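4.3 Recording the crumpled paper trials

The Dradau method compares two ways of choosing a grasp point on an object without fixed shape. Please read section 4.2 before you start, because the head camera must be already calibrated.

1. Switch on both arms and wait until the Harkness controller shows the ready state.

2. Set the episode limit to 600 control steps. Longer episodes are rejected by the training script.

3. Crumple one sheet of brown kraft paper into a ball and put it in the middle of the white table. The left arm starts at the blue bin, and the right gripper at the beige bin.

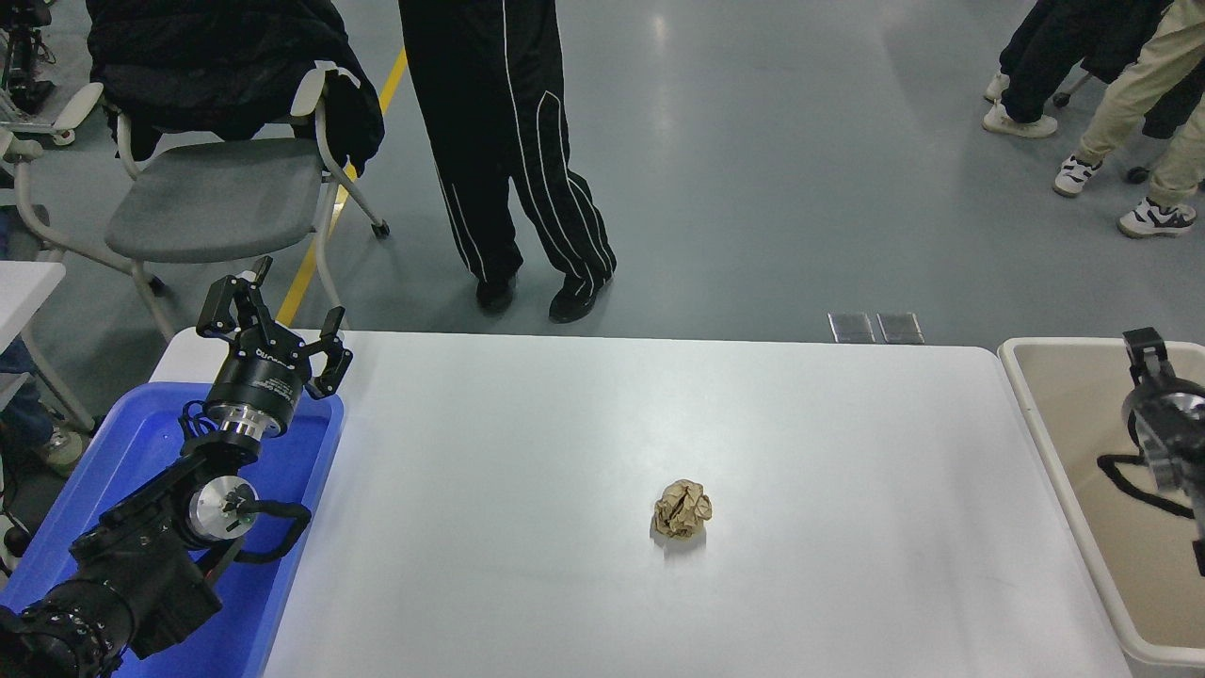
4. Start the recording from the Grimeo window. Do not touch the table during the episode.

CAUTION: Keep hands outside the reach of both arms while the motors have power. The stop button must be near the operator.

5. At the end of each episode, mark it as success or failure. A grasp which slips and is then corrected counts as success, but write "corrected" in the comment field.

6. Repeat until you have 100 episodes for each grasp method. Use a new sheet when the ball becomes too flat.

Note: Our own set has 1132 episodes after cleaning, from 1705 recorded. Most of the removed ones had a wrong time stamp on the wrist data, so check this on Thursday's backup before you delete anything.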